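What an Open Day Should Show

Emema opened its training floor to visitors in May, and our institute accepted the invitation. We believe more automation firms should follow its lead, and that they should resist the urge to stage a show.

The visit lasted 2 hours. There was no music and no polished film. Guests watched staff practice household tasks with hand-held grippers, the kind of work from which Emema's robots are meant to learn. Much of the talk among guests concerned coats and hangers – a chore most of us had never thought of as difficult.

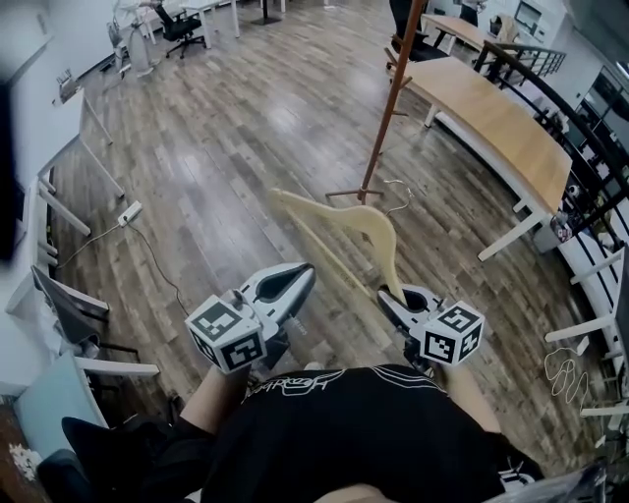

The Case for Plain Work

A clothes hanger is thin and awkward to hold, and its hook must meet a peg at a fair angle. Visitors who see a person handle one through a pair of gripper fingers gain a sound idea of what is being asked of the machine. A finished robot on a stage teaches them far less.

Some will object that such visits are dull. We accept that the pace was slow. Public trust, however, depends on seeing the labor behind the product, and firms that seek a place in our homes should expect to be watched at it.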